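I gave up the car in May, mostly out of spite. The mechanic in Brancombe wanted $1136 for something to do with the steering, and I'd paid him $793 the previous winter for something to do with the other part of the steering. So now I take the 12 bus to Osbridge with the teenagers and the man who eats soup.

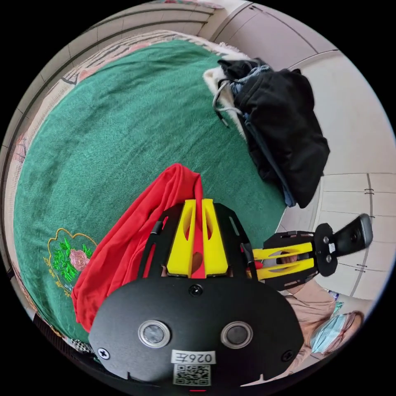 Red cloth, mid-morning.

The bus takes the scenic route, assuming your idea of scenery is the back of a tire shop. I've read four novels since I started. I've also learned that my colour-coded timetable, which I laminated, was out of date before it cooled. My neighbour Cheuk-hei Fu has ridden this line for years and carries no timetable at all. She walks out when she feels like it and the bus is there. I find this hard to forgive.

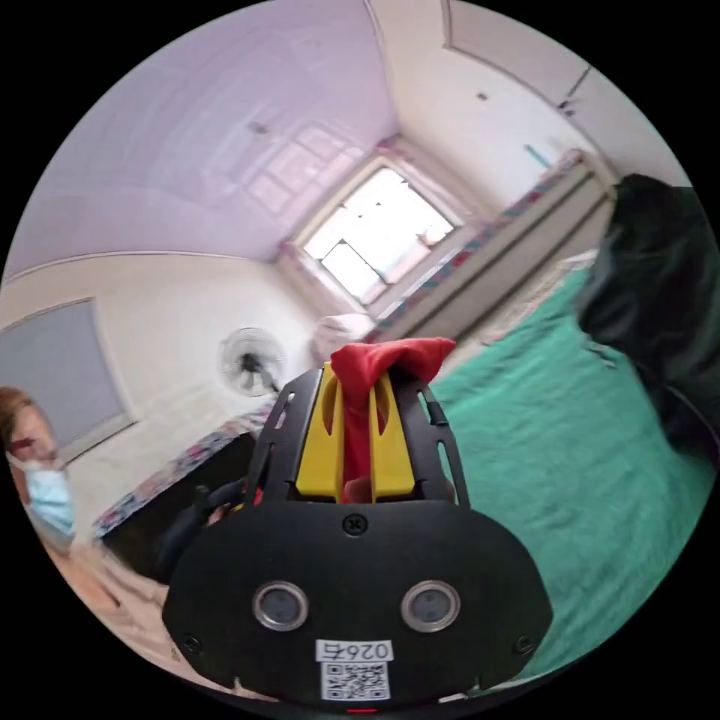

Do I miss the car?
Mostly on grocery day, when a bag of potatoes and I have to stand all the way to the Lai Street stop.

The monthly pass went up again, naturally. I wrote a stern letter to the transit office and got back a cheerful one thanking me for my interest in cycling. I've pinned it to the fridge beside the timetable.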